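# Sealing a gray stone countertop, how often?

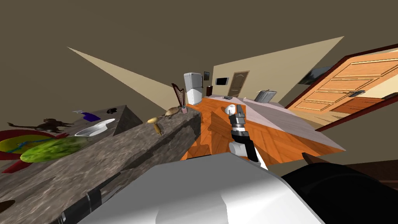
*Gray speckled counter with a dark strip along the front*

We moved to Malldale in July and our counters are a mottled gray stone. Lemon juice leaves dull spots! Do I need to reseal, and how often?

**testa_kitchen**

Drip some water on it and wait 13 minutes. If the stone goes darker, it's time to seal (mine needs it every 12 months or so, but I cook a lot). The dull spots might be etching though, and sealer won't fix that.

**Zulari19**

just wipe it down with dish soap, I never sealed mine and it's fine

**festosent537**

Please skip the vinegar sprays, whatever you do!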